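Booking a private dining room for a staff lunch: deposit and set menu

Posted in Eating Out, Flusdale and District
Drundov

Our office wishes to reserve the upper dining room at a restaurant on the harbour road in Flusdale for a staff lunch on a Thursday in January. The restaurant has quoted a minimum spend of 1132 pounds and requires a deposit of 149 pounds, which it describes as non-refundable. The set menu offers a fish pie, a braised shoulder of lamb and a mushroom tart. Several members of our party do not eat any of these dishes, and two have asked for food prepared without dairy.

I should be grateful for advice on the following. Is it usual for a deposit to be kept in full when the date is moved but the booking is not cancelled? May a party reasonably ask for dishes from the main menu in place of the set menu? The restaurant's written terms say nothing on either matter.

14 comments

Krajewska

It is common practice for a restaurant to hold a deposit against a private room, and the sum you have been quoted is modest for a booking of that value. Whether it may be kept when the date is moved depends on what was agreed. As the written terms are silent, you should put the matter to the manager by email before any payment is made, and ask for a reply in the same form. Most houses will carry a deposit forward once, provided that they are told in good time. Fourteen days is a period I have met with often.

You should also ask what counts towards the minimum spend. In some establishments the service charge and drinks ordered at the downstairs bar are left out of the total. My own department held a dinner last winter at which the food and wine came to 779 pounds against a higher minimum, and the difference was added to the bill as room hire. This had been stated on the second page of the agreement, which had not been read with sufficient care.
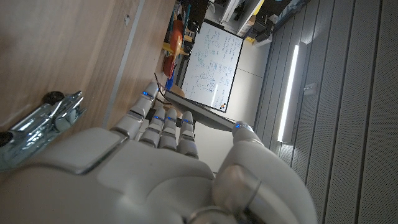

With regard to the menu, a kitchen serving a large table will generally prefer to keep to a short list, and a request to open the whole main menu is likely to be refused. A request for one further dish is more likely to succeed. I would suggest that you send the dietary requirements in a single list, with the name of each guest beside the dish chosen, and that a copy be brought on the day for the waiting staff. The dairy-free meals should be confirmed separately, including the pudding and any bread served at the start. A fish pie can seldom be altered to suit, as the sauce is normally made in advance.

Helpful: 31

Zenda

We paid a deposit at a different restaurant in Flusdale and it was moved to a new date without difficulty. I cannot speak for the one on the harbour road. The lamb there is very good, although the portions are smaller at lunch than in the evening. Parking is limited after noon.

Helpful: 6

Drundov

I thank both contributors. The manager has now confirmed in writing that the deposit may be carried forward once. A baked aubergine dish, made without dairy, has been added to our menu at the same price. We are still awaiting a reply concerning the service charge.

Share this page (3)
Contact the moderators | Terms of use | Copyright Flusdale Community Help | Back to top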